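Put the Chips on a Plate

When I came to live with my cousins in Armont, I was surprised that a bag of chips goes straight from the cupboard to the sofa. Everybody puts a hand inside, and after a few minutes the bag is finished. I did the same for nine years. Now I think it was a mistake, and a small plate would have corrected it.

My mother never allowed a bag to be the dish. Even for cheap snacks she took out a plate — a plain one, for every day — and we sat down at the table. As a child I found this too strict. 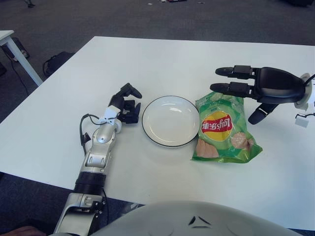

A black-rimmed plate and a green bag of Lay's.

My friend Melati Pangaribuan does not agree with me. She says a plate is one more thing to wash, and that chips are made for lazy evenings. I accept the first point. But I wash one plate in less time than I need to find crumbs between the cushions.

With a bag, I do not see how much I have eaten. With a plate, I see it very well, and so does my guest, who can take the last chip or leave it for me. We also look up at each other more often. I began this habit again in September, and I still forget it when I am alone and tired. On those evenings the bag wins, and I eat standing by the window.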